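Arbeitskreis Haushalts- und Betriebsrobotik
Protokoll der Sitzung im Januar

Ort: Besprechungsraum Curketer, Erdgeschoss
Beginn: 16:00 Uhr
Vertreten: Curketer (Leitung), Garon (Fahrwerk und Beleuchtung), Wutemon (Software), Protokoll durch Curketer

TOP 1 Genehmigung des letzten Protokolls
Das Protokoll wird mit einer Korrektur angenommen: In TOP 4 muss es »Nachtbetrieb außen« heißen, nicht »Nachtbetrieb innen«.

TOP 2 Stand der Aufgaben im Haus
Wutemon berichtet über die Auswertung der Versuchsläufe. Insgesamt liegen 1.103 protokollierte Einzelaufgaben vor. Geschirr aus dem Korb nehmen und abstellen gelingt bei bekannter Anordnung zuverlässig. Wäsche falten bleibt ohne brauchbares Ergebnis, sobald Teile verdreht liegen. In 170 Fällen musste eine Person eingreifen, überwiegend bei weichen oder spiegelnden Gegenständen. Curketer hält fest, dass damit keine der Haushaltsaufgaben für den unbeaufsichtigten Betrieb freigegeben werden kann.

TOP 3 Aufgaben in der Werkstatt
Das Umsetzen von Kleinteilebehältern läuft im Projekt Wumbei stabil. Das Fegen unter den Werkbänken ist nicht gelöst, die Kabelführung wird weiterhin als Schmutz oder gar nicht erkannt. Garon schlägt vor, die Kabel hochzubinden. Wutemon widerspricht, da der Versuch dann nichts mehr über den Normalzustand einer Werkstatt aussagt. Keine Einigung, Wiedervorlage.

TOP 4 Nachtbetrieb außen (Botengänge, Abfalltonnen, Gehweg)
Diskutiert wird, ob das Fahrzeug Wege vor dem Grundstück bei Dunkelheit selbstständig zurücklegen kann. Garon verweist auf die eigene Lampe als begrenzenden Faktor. Der Nahbereich wird stark ausgeleuchtet, dahinter fällt der Kontrast schnell ab. Für die Bordsteinkante ist das kritisch, weil sie sich nur als dunkle Linie abzeichnet.

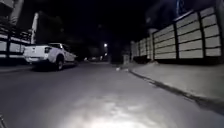
Abb. 1: Straße bei Nacht im Licht der Roboterlampe, links geparkter Pickup, rechts Gehweg und Zaun

Anhand der Abbildung werden drei Punkte besprochen:
Der Lichtfleck auf dem Asphalt ist überstrahlt. Wutemon bittet um eine dimmbare Stufe.
Auf der Fahrbahn nahe dem Bordstein liegt ein kleiner weißer Gegenstand. Ob es sich um Abfall oder einen Stein handelt, lässt sich aus dem Bild nicht entscheiden. Für eine Aufgabe »Gehweg und Rinne sauber halten« wäre genau diese Unterscheidung nötig.
Das parkende Fahrzeug hebt sich deutlich ab und wird als Hindernis für unproblematisch gehalten. Offen ist der Schattenbereich am Hinterrad.

Zur Frage, ob die Abfalltonnen nachts an die Straße gebracht werden können: Fahren ja, Greifen und Kippen der Tonne nein. Die Bordsteinkante wird vorerst nur an abgesenkten Stellen überfahren.

TOP 5 Beschlüsse
5.1 Garon liefert eine Lampe mit mindestens zwei Helligkeitsstufen zur Erprobung.
5.2 Wutemon ergänzt die Klasse »unklarer Kleingegenstand«. Das Fahrzeug hält an und meldet, es greift nicht.
5.3 Außenfahrten bei Dunkelheit sind auf 500 Meter je Fahrt begrenzt, Begleitperson erforderlich.
5.4 Die Wäscheversuche ruhen, bis ein anderer Greifer vorliegt.

TOP 6 Verschiedenes
Die Ladestation im Flur löst bei gleichzeitigem Betrieb des Kompressors die Sicherung aus. Curketer klärt das mit der Haustechnik. Für die nächste Sitzung werden 30 Minuten zusätzlich für TOP 3 eingeplant.

Ende: 17:45 Uhr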